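Serdale Hall Users' Group
Minutes of the September meeting, small meeting room, Birnavgate side
Start 6:30. Apologies were taken as read.

1. Previous minutes
Accepted, with one correction. The last set said the storage question was "resolved." It was not resolved. The word was changed to "raised."

2. Storage and the back shelves
The chair reported that the back shelves have been cleared as far as the second upright. Several members had looked in on the way to the meeting and did not agree with the word "cleared." Paint trays, a rolled banner and the old sign-in board are still there. The chair said these are waiting for a decision. It was asked whose decision. This was left for next time.

A proposal to buy lidded tubs from Claeys was put forward at a price of 400 dollars for the set. Questions were raised about whether tubs would lead to anything being thrown out, or whether the same stuff would go into tubs. The proposer felt that people put things back when there is a labeled place for them. The meeting was not convinced, going by the key cabinet, where every hook has a label. No vote was taken. The proposer will bring the tub measurements, which were not on hand.

3. Card and sheet material
The group was asked to settle what to do about the stiff cream sheet that is used for dividers and sign holders. The supplier, Kandent, has raised the price, and the last invoice came to 770 dollars against 1,034 for the whole year's materials. It was noted that this leaves very little for anything else, and that the order was placed before the meeting had seen the quote. The chair accepted this.

Kandent's leaflet says the sheet "holds a curve for life." One member has kept a bent piece on a windowsill since spring and says it has opened out a good deal. Another has had no trouble but stores hers flat, so the meeting did not think that told us much. It was agreed that the leaflet should not be quoted in any further paperwork.

There was some discussion of whether the sheet is plastic or card. The invoice says one thing and the leaflet says the other. The chair will write and ask. The same question was to be asked after the last meeting and was not.

4. Folding method
The current instructions say to bend the sheet gently and turn the top edge over into a rounded lip. Two objections were heard. First, the wording gives no idea how far to turn it. Second, a tight crease is quicker, and the instructions do not say why it should be avoided. The author of the instructions said a tight crease marks the surface. She was asked to show a marked piece and had not brought one.
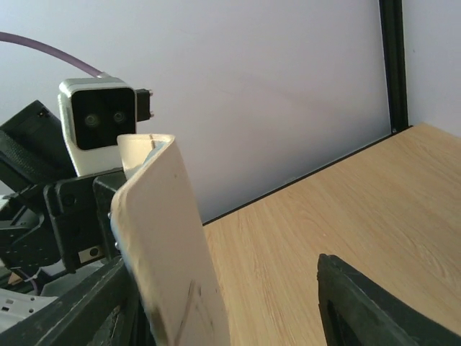
A suggestion to tape the lip down was turned down for the present, on the grounds that tape was tried on the old dividers and picked up dust. The meeting agreed to leave the method as it is until a creased piece and a rounded piece can be put side by side on the table. The instructions are to be kept to one page. The draft handed out ran to three, with large type.

5. Hire charges
The evening charge goes up by 90 dollars a quarter. The letter refers to "improvements." Members asked for a list of the improvements. The chair has the letter but no list. Reply to be sent, politely worded, asking for one before payment.

6. Any other business
The wall clock in the hall is slow again. A new battery was said to have been fitted. The side door sticks and has been reported twice.

Actions
Tub measurements: proposer, item 2.
Letter to Kandent on what the sheet is made of: chair.
Creased and rounded samples: author of the instructions.
Reply on hire charges: chair.

Closed 8:10. Next meeting same room, if it has not been double booked.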